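THE CALTPORT OFFICE NEWS
2018-08-14

The Desk Amnesty, Week One

Readers of the April issue will remember that we promised to do something about the desks. Readers with good memories will recall that we promised the same thing the April before, and that what we did on that occasion was buy a label maker, which was then lost on a desk.

This time there is a plan, and the plan has rules. Begoñe Bravo wrote them on one sheet of paper and taped it inside the supply room door, where it has already been covered by a lunch menu from Zabala. For those who haven't lifted the menu, the amnesty works like this. Until the end of the month, anything may be taken off your desk and left on the long shelf by the copier, and no one will ask how it came to be on your desk in the first place. This includes the good stapler. We would especially like it to include the good stapler.

Things on the shelf so far: three mugs, a tape dispenser with no tape, a single glove, 28 pens (of which 12 write), the instruction booklet for a Brirkar coffee machine we have never owned, and a framed certificate awarding second place for something. The name has faded. If you came in second at something, please collect it.

The cardboard question

We have had letters about cardboard. One correspondent on the second floor points out that a divided tray is the finest desk organizer ever made and comes free with whatever was packed in it. Another, who sits across from the first, writes that it's a box.

The ruling is that a tray may stay if it is holding something. Torn paper doesn't qualify. You would be surprised how fast the scraps build up in those little compartments, and how attached people get to them. One corner of a page might have a phone number on it, so all the corners are kept.

Snack packets get their own rule. A packet that is sealed is food. A packet that is open and folded over is also food, until Begoñe says otherwise. An empty packet is trash, even if it is standing up.

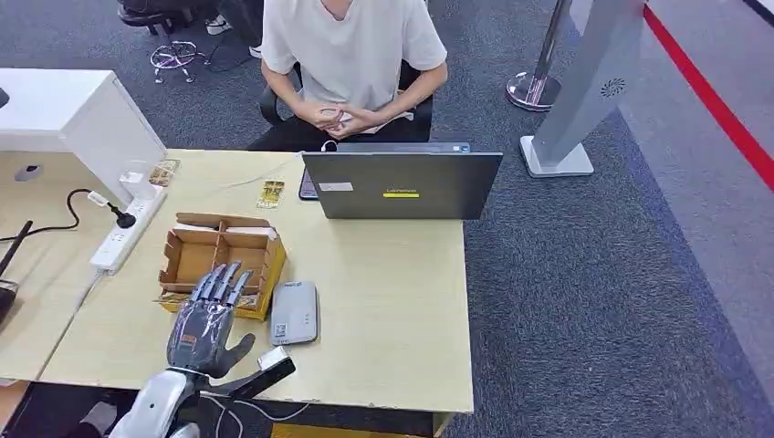
Cables, and what we ask of you

Find out where yours goes. Pick up the end nearest you and follow it. If it reaches a laptop or a socket, well done, carry on. If it goes over the back of the desk and down to another cable that isn't plugged into anything, bring both to the shelf. The Wirkotent people are coming to look at the floor sockets and have asked to be able to see them.

Phones do not live under or behind laptops. We mention this only on account of the emails asking everyone to call a phone so its owner can hear where it is.

The shelf will be cleared on the last day of the month. Anything unclaimed goes to the supply room, apart from the glove, which is going on the notice board.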